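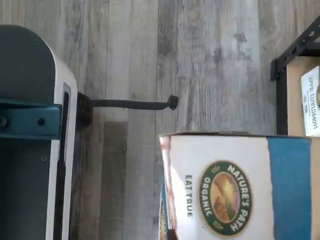
I went to the Groveo open day with low hopes and a banana in my back pocket. The invitation promised "a new way to train indoors", which in my experience means an old way with a monthly fee.

Doors opened at 10am and the queue for the rowing machines was already out to the coats. Groveo had put its own kit, the Skiltilora, right by the entrance, so you met the sales patter before you met the tea. It is a ski trainer: two handles, a flywheel, a screen. I did ten minutes on it. My shoulders ached, so something was happening, but they ache on the old club machine too, and that one didn't ask for my email address.

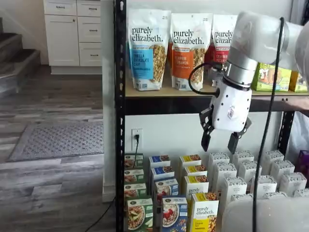

Cereal boxes and a robotic arm, Groveo open day

The talk on winter fuelling was better than I feared until the slide saying we should all eat 80 grams of oats before a session. All of us, whatever our size? I asked, and was told it was "a starting point". A bowl of porridge has served me well for years without a slide. 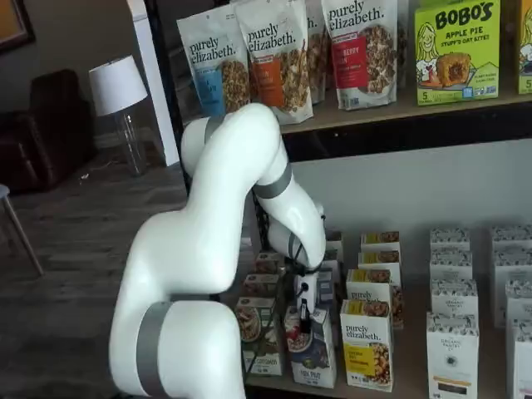 The wobble boards

Dultetti makes balance boards for skiers and wants £200 for the plain one. The one with an app costs £700. I stood on both and fell off both. The app scored my effort as "improving", on what evidence I couldn't say.

A man beside me in a Stöckli hat stayed on for ages, though he looked like someone who could do that on a kerb. 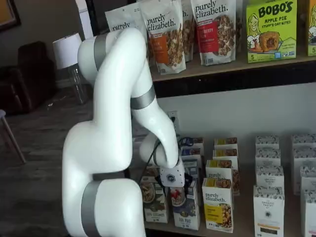

Would I go again?

Possibly, for the tea and the rowing. I left at 2pm with a tote bag, a discount code that runs out in July and no plans to use it. If you ski once a year, squats and a flight of stairs will get you most of the way there. Parking was £4 and the machine only took coins.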